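Section 4: Your first put-in-the-box run with the hand gripper

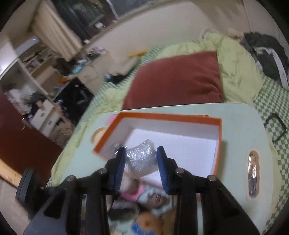

Fig. 4. Blue pads either side of the wrapped item, jaws over the open box.

Hello again. If you've done sections 1 to 3, your gripper is paired, charged and talking to the Timari app, so we can get on with the good bit. I'm Judit Szénási and I wrote this section after my own first month on the packing team at Plenau, when I got most of it wrong at least once. Chenxi Shen has corrected the bits I was still getting wrong.

A word on what changes for you. The packing arms at Jotosside learn from the runs we record, so part of your week moves from packing parcels to showing how parcels get packed. Your hours and your grade stay as they are. You'll have two recording shifts a week, which you can do on site or at home, and the rest is bench work as before. I was grumpy about it for a fortnight (ask anyone on my bench) and now I rather like my recording days!

What you need

Hand gripper with both finger pads fitted
Shallow box from your kit
Tray, or any flat surface that doesn't wobble
Bag of wrapped practice items
Phone with the Timari app open

Setting up

1. Put the tray down and press on each corner. If it rocks, move it. A bed or sofa is fine as long as the tray sits level.

2. Place the box on the tray, open side up, and take everything out of it.

3. Check the finger pads. The ridges should face each other across the gap. If a pad is peeling, stop and swap it (section 7).

4. Open the app, tap New Run and type in your task code. For box packing it's 3362.

Recording a run

5. Hold the gripper over the tray with the jaws open and wait for the beep.

6. Bring the jaws down either side of the item and squeeze slowly. Crinkly wrapping bulges up between the pads when you've got hold of it, and that's fine. You want it held, no tighter.

7. Lift, move across until you're over the box, and lower it in. Go at the speed you'd use on a normal morning. Sneha Srivastava reviews our runs and she can spot a show-off from the first second.

8. Open the jaws all the way before you pull back.

9. Tap Keep or Bin. A fumble is still a Keep if the item ended up in the box, so please don't bin a run for being a bit ugly.

10. Carry on until you've kept 21 runs, then tap Finish Set and have a cup of tea.

CAUTION: Keep your other hand away from the jaws while you're squeezing. They do nip, and I've got the blister to prove it.

CAUTION: Don't use anything sharp, leaking or breakable as a practice item.

Note: Your surroundings get recorded along with your hands. Put away post, payslips and family photos before you start. Ordinary household clutter doesn't matter to the reviewers.

Note: If your wrist aches, stop. Part sets save themselves and you're paid for the full shift slot either way. Subbarao Palaniappan on the Sastry desk looks after the rota and can swap you to bench work the same day.

If the beep never comes, close the app, switch the gripper off and on, and start again from step 4. Still nothing? Go to section 8, Connection troubles.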